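I keep being told that a loyalty card saves me money. Femex says its members "enjoy" two per cent back, paid in points, which lapse after 13 months. I spent $300 there in July and earned a coupon for dishwashing liquid.

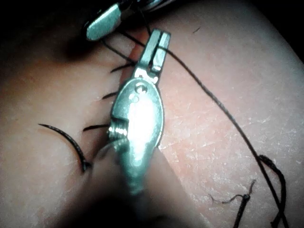
Someone pays for the coupon, and I suspect it's me. Shelf prices crept up the same month the card came in. Salazar, down the road, has no card and cheaper butter. I'd want to see the books before I called any of this a favour.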